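Open Afternoon at the Hotton Building, Zerkgate

The Hotton building in Zerkgate opened its workrooms to visitors one afternoon in July. I went with 22 others, mostly parents and a few teachers. The tour started at 3 in the front hall and covered the print shop, the stores and the long room on the first floor.

Getting there is simple. Bus 107 stops outside the gate, and parking is free behind the Agbeko warehouse next door. The stairs are steep and the elevator was out of service.

The long room was the part I had come for. The subject there was small cases and what people keep in them. Our guide spent a while on the plain white plastic type with rounded corners and a hinged lid, which opens flat on the table so that everything in the shallow tray can be reached.
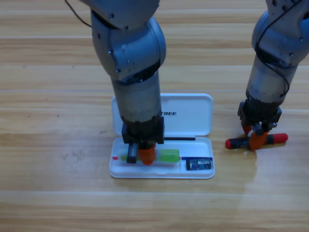 Delali Osei thought a case like that was too shallow for school use and said a zippered pouch holds twice as much. The guide agreed about the space but said things get lost at the bottom of a pouch. A few of the parents sided with the pouch.

We also talked about how to fill a tray. Long things go along the back wall by the hinge, where a thin black rod was lying, with a marker just in front of it. The marker was black with a red cap. Shorter pieces go in the front compartment, with a small gap left between them so fingers can get in. The lid had UNITREE printed inside in bold black capitals. 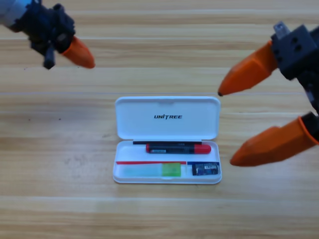

Stores and Print Shop

The stores are in room 114, at the end of the corridor. Shelves run to the ceiling and the labels are all handwritten. The print shop was closing when we reached it, so we only saw the Hullent cutter from the doorway. Coffee was served in the hall afterward.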